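Nuvska Opens Applications for 2022 Small Manufacturer Packaging Grants

Awards of up to $200,000 will help family-owned food producers move to lighter, recyclable packaging

PLOTIER, 14 Feb 2022 -- Nuvska, the regional development agency for small food and household goods producers, today opened applications for its second round of Packaging Grants. The program will support 26 companies in replacing mixed-material packaging with paper, glass or single-material film that local recycling services can accept.

Grants may be used for new filling and sealing equipment, shelf-life testing, label redesign and staff training. Each award covers up to half the cost of an approved project, with the remainder paid by the applicant.
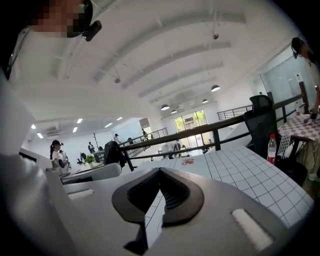
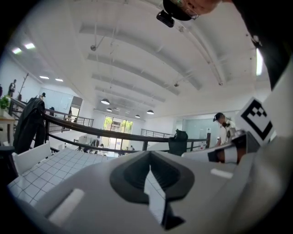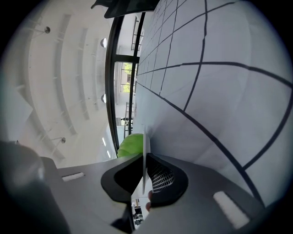
Responding to Strong Demand

The first round of the program drew 559 applications, most of them from bakeries, confectioners and makers of dry goods. Many of those companies reported that their customers had asked for recyclable packaging, but that suppliers would only sell the new materials in quantities far larger than a small producer could store or use before the stock went out of date.

In response, Nuvska has added a shared purchasing option to this year's program. Companies that choose similar materials will be able to place a single order together and have it delivered in stages to their own sites. Participation is voluntary and has no bearing on the scoring of an application.

"Small producers have been willing to make this change for several years," said Man-lok Lu, Director of Enterprise Programs at Nuvska. "Their difficulty has been the minimum order. A bakery with one oven line does not need a warehouse full of paper bags, and it should not have to buy one in order to meet the expectations of its customers."

Shelf Life and Food Safety

Applicants proposing a change to packaging that comes into direct contact with food must include a plan for shelf-life testing. Flarnex, a packaging laboratory based in Plotier, has been appointed to carry out this work for grant recipients at a fixed fee, which may be included in the project budget. Companies that already have an arrangement with another qualified laboratory may continue to use it.

Su, a maker of rice crackers and sesame snacks, received an award in the first round and replaced the laminated pouch used for its main product line with a single-material film. The company also revised its carton sizes so that more packs fit on each pallet -- a step that Nuvska now encourages all applicants to consider at the planning stage.

"The film itself was the easy part of the project," Lu said. "Sealing temperatures, line speed and carton size all had to be looked at again. We have rewritten the guidance notes so that new applicants can budget for that work from the start."

Eligibility

The program is open to companies with no more than 50 employees that have been trading for at least two years and produce goods within the region. Contract packers may apply jointly with a producer. Retailers, importers and companies that received a first-round award are not eligible, although past recipients may join the shared purchasing option.

Projects must be completed within 18 months of the award. Equipment ordered before an award letter has been signed will not be reimbursed.

How to Apply

Application forms and guidance notes are available from the Nuvska Enterprise Programs office and on the agency's website. Applicants should submit a project outline, two supplier quotations for any major equipment, and financial statements for the most recent full year. Awards will be announced in May.

Program staff will answer questions by telephone and e-mail throughout the application period. Help with completing the form is available on request for companies that have not applied for public funding before.

About Nuvska

Nuvska provides grants, advice and training to small producers of food and household goods. The agency is based in Plotier and is governed by an independent board.

Media Contact

Press Office, Nuvska Enterprise Programs, Plotier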